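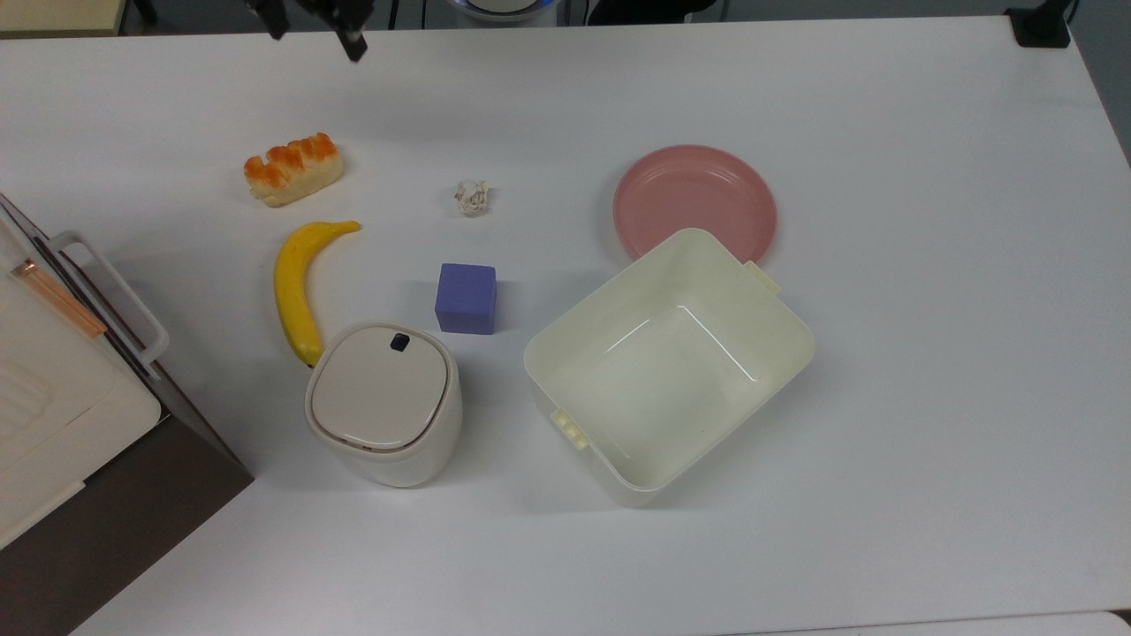
Pesquisar no site

Notas para a fala: "Limpar a mesa em três gestos"
Encontro de organização doméstica, espaço Bevan, 1 de setembro

Abertura (ficar de pé, sem slides ainda)

Boa tarde! Que bom ver a sala assim. Antes de começar, peço a cada um que pense na mesa de casa. Não na mesa arrumada para visita, na outra, a de terça à noite ou de qualquer noite, com a fruta, o papel amassado, o brinquedo que alguém largou e foi embora. É dessa mesa que eu gosto de falar. Passo os dias com ela e continuo achando o assunto delicioso.

(Pausa. Deixar rirem, se rirem.)

A fala tem 40 minutos e depois abrimos para perguntas. Quem quiser anotar, anote, mas o resumo fica na página da Evbridge depois do encontro.

Parte 1. O que mora em cima da mesa

Uma mesa de casa com criança junta três famílias de coisas. Tem o que é de brincar: a banana amarela de mentira, o pãozinho com cobertura laranja brilhante, o cubo roxo. Tem o que é lixo ou quase lixo, e o campeão é a bolinha branca amassada, papel ou lenço, a gente nunca sabe sem pegar. E tem o que já serve para arrumar e acabou virando parte da bagunça: a lixeirinha de tampa, a caixa aberta.

Acho essa terceira família a mais interessante! A solução muitas vezes já está em cima da mesa. Uma caixa plástica creme, grande, vazia, a um palmo de tudo o que devia estar dentro dela. Quem nunca?

Perguntar à plateia: quem tem agora em casa uma caixa organizadora vazia ao lado de coisas espalhadas? (Levantar a mão também, eu tenho duas.)

Parte 2. Os três gestos

Primeiro gesto: o lixo. Sempre ele na frente. A lixeira pequena de mesa, com botão na tampa, é uma beleza para isso: aperta, abre, joga, fecha. Vale a pena deixar a criança fazer essa parte, porque o botão é a graça da coisa. Na oficina que dou no Soldale, os pequenos procuram papel para amassar só para poder apertar de novo, o que cria outro problema, mas é um problema simpático.

Segundo gesto: a caixa vem até a coisa. A gente costuma carregar cada brinquedo até a caixa, um por um, atravessando a sala. Traga a caixa, ponha na beirada da mesa e vá passando para dentro. Caixa grande e aberta, sem tampa, sem divisória. Divisória é ótima para botão e parafuso. Para comidinha de brinquedo ela vira um castigo, e em duas semanas está tudo misturado igual.

Terceiro gesto: o que sobrou na mesa precisa de um endereço. Se sobrou um objeto que não é lixo e não vai na caixa, ele fala alguma coisa sobre a casa. Talvez falte um gancho, talvez falte uma prateleira, talvez aquilo seja de outra pessoa e a conversa seja com ela.

(Beber água. Aqui eu sempre corro demais, ir com calma.)

Parte 3. Comidinha de brinquedo, um caso à parte

Esse trecho é meu xodó. Comidinha de brinquedo engana! O pãozinho parece pão, a banana parece banana, e quando chega a hora de arrumar o adulto cansado hesita, pega, aperta para conferir. Contar a história da fruteira: passei um outubro inteiro com uma pera de plástico no meio das peras de verdade e só descobri na hora da salada de frutas.

Minha regra: comida de brinquedo nunca entra na cozinha. Ela tem a caixa dela, e a caixa fica onde se brinca. Quem gosta de brincar perto do fogão pode ter um cantinho embaixo da bancada, com a caixa ali mesmo.

Quanto ao tamanho, a coleção cresce sem a gente notar. Quando fizemos o inventário da brinquedoteca Hukico, com a equipe toda sentada no chão, chegamos a 1.486 peças, e 83 eram frutas. Mostrar a planilha se houver interesse, senão seguir.

Parte 4. Escolher a caixa

Coisas que olho quando escolho:

Alças ou abas na borda. Faz muita diferença na hora de puxar com uma mão só, e a outra mão quase sempre está ocupada.

Fundo liso. Farelo e massinha saem com um pano.

Cantos arredondados. Limpam melhor e machucam menos a canela.

Cor clara por dentro. Dá para ver de longe o que ficou no fundo, e a criança acha o cubo sem virar tudo no chão.

Peso. A que levo para as oficinas pesa 650 gramas vazia e uma criança de quatro anos arrasta sem ajuda. Passar a caixa pela plateia, deixar pegarem!

Sobre etiqueta: gosto, uso, mas com desenho. Quem ainda não lê também guarda.

Parte 5. Exercício com a plateia

Distribuir os saquinhos, um por mesa. Cada grupo espalha tudo e arruma usando os três gestos, lixo, caixa, endereço. Não marcar tempo. Da última vez marquei e virou corrida, voou banana para todo lado (foi divertidíssimo, mas não se aprendeu muito).

Ir de mesa em mesa. Reparar em quem começa pelo brinquedo em vez do lixo e perguntar por quê. Às vezes a resposta é boa e eu mudo de ideia.

Perguntas que costumam vir

E se a criança não quer guardar? Guardar junto, cinco peças cada um, e parar aí. Amanhã tem mais.

Posso deixar a lixeira na mesa o tempo todo? Pode, desde que seja esvaziada todo dia e não receba resto de comida.

Quantas caixas por criança? Comece com uma. Quando ela não fechar a conta, conversem sobre a segunda.

Lembrar de recolher os saquinhos e a caixa antes de sair da sala.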